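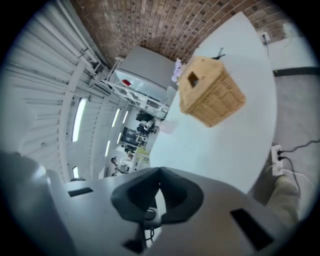 Laimutė Priedītis thinks we've been soaking the cane way too long, and she'd pull it after 30 minutes and let a damp towel do the rest. She wrote that in pencil under my last entry and underlined "towel" hard enough to go through the page. Fine! I tried it.

3 June 2019, cane bench

Two batches, both cut from the Tovora coil we opened in February (the one with the dull side that snags on everything). Batch one got my usual overnight bath. Batch two went in at the same water level for 30 minutes, then into the towel while I had lunch and argued with Nana Essien about handles. She wants them wrapped, I want them plain, we'll be having this conversation until one of us moves away.

Overnight cane first. It bends like noodles, lovely in the hand, and then the fuzz comes up and you get those little hairs at every crossing. I also noticed it this morning on the oval I wove last week: everything has shrunk back and the weave rattles if you shake it. I'd been blaming my packing. Laimutė may be right and I'm writing that down so she doesn't have to.

Towel cane was stiffer than I like, and I broke 2 weavers on the first turn at the corner. After that I slowed down, pinched each bend before going around the stake, and the rest behaved. Much less fuzz. Color stayed more even too, and I hadn't thought of that as a soaking thing at all.
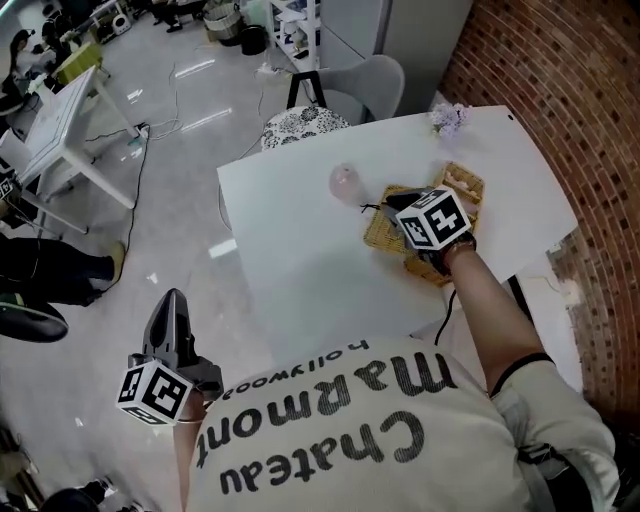

3 min read

Rims next. Nobody likes the rims. I did one with the flat stuff from Ulis and one with half-round, lashed both, and clipped them to dry on the Ander former. The flat one sits nicer against a table but the lashing slides around until you get the tension right - I redid the last side three times and my thumbs are finished for the day. Half-round goes on faster and looks chunkier. On a low tray I'd take flat. On anything with a lid, half-round, and leave a bit of slack for the lid.

Salamatu Dramani asked for the stake spacing, so: measure off the old board, the marks in red, and ignore the blue ones, those are from the round base.

Still to do: weigh both pieces once they've dried, shake them both, singe the hairs off the overnight one and see if it comes out any cleaner. Ro-un Tak has the small torch. Also order more half-round, we're down to the short ends.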